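Subject: Re: [arkstead-riders] carpool costs this fall

On September 2021, the Arkstead riders list wrote:
> Is everybody still paying the same as in April? Gas has gone up
> and I feel bad handing over 12 dollars a week. Also, does anyone
> know if the Lurow lot is still free to park in after the first
> of the month?

Hi all,

I've been paying 12 too and I'd be happy to go up a bit! I sat down with my receipts last night (thrilling weekend here) and my car has cost me 1330 dollars since April. That's gas, one oil change and two tires, and the tires were most of the pain. Split between the four of us it isn't terrible, but it's more than we guessed when we set this up.

As for the Lurow lot, I called and the lady said it stays free for now, but they want a permit on the dash if you leave the car more than 90 minutes. You can pick one up at the front desk. Bring your registration — they sent me home for mine.

One more thing. If we leave ten minutes earlier we could take the old road and skip the Tikkanen light altogether. I tried it Friday and I really liked it. 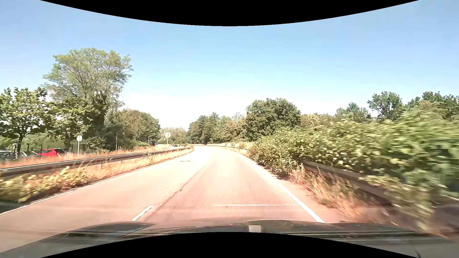 It does add a few miles, so whoever is driving should get a say. I'm fine with it on my days. Could the Monday people let me know by tonight? I need to tell my boss what time I'm getting in.

See you at the corner, and please bring back my blue thermos if it's in your back seat!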